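Grolthorpe Folk Club

Grolthorpe Folk Club is a traditional and acoustic music club in the village of Grolthorpe. It meets on Thursday evenings in the upstairs room of the Gongate Inn and runs a mixture of singarounds, tune sessions and booked guest nights. The club also gives its name to a small weekend festival held each August.

Format

Most meetings are singarounds, in which those present take turns to sing, play or pass. Songs with choruses are usual and no amplification is used. One evening a month is kept for tunes, mainly English and Irish dance music, with a slower first half for beginners. Guest nights are ticketed and consist of two sets by the visiting act, each opened by floor singers. The upstairs room holds 54 people seated.
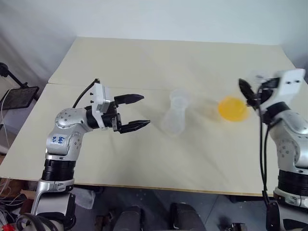

History

The club grew out of a morris side which practised in the yard of the inn and sang in the public bar afterwards. When the bar was altered to make space for a dining area, the singers moved upstairs and began to meet separately. The morris side later disbanded, though several of its dance tunes are still played at the sessions.

Meetings stopped during the coronavirus pandemic and were replaced for a time by online singarounds. The club returned to the upstairs room on April 22, 2022, a Friday, and went back to its usual Thursdays the following week.

Songbook and recordings

The club's songbook, known as the Zekau after the small press that printed the first edition, contains the words of 195 songs. Tunes are given only where they differ from the commonly known versions. A fifth edition added a section of local carols, which are sung at the last meeting before Christmas.

Guest nights have been recorded since the club acquired its own equipment. The collection runs to 535 recordings, most of them on cassette or minidisc, and may be heard by arrangement. A selection was issued on compact disc under the title Up the Back Stairs.

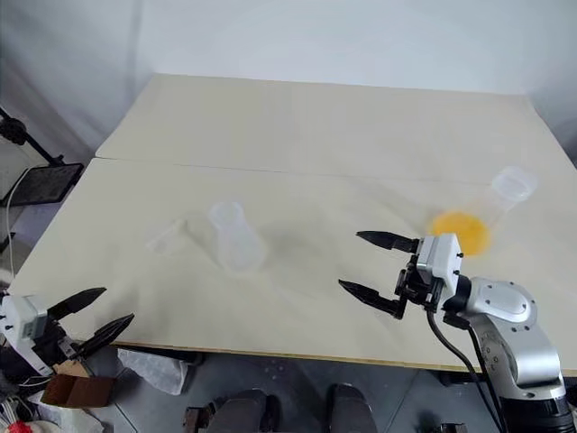 Festival

Grolthorpe Folk Weekend takes place over three days in August. Concerts are held in the village hall and the church, with sessions at the Gongate Inn and workshops at the primary school. The Saturday ceilidh has most often been played by Jiang, a 5-piece dance band formed by regular members of the tune session. Camping is available on the playing field.

See also

Folk clubs in England
Singaround
Ceilidh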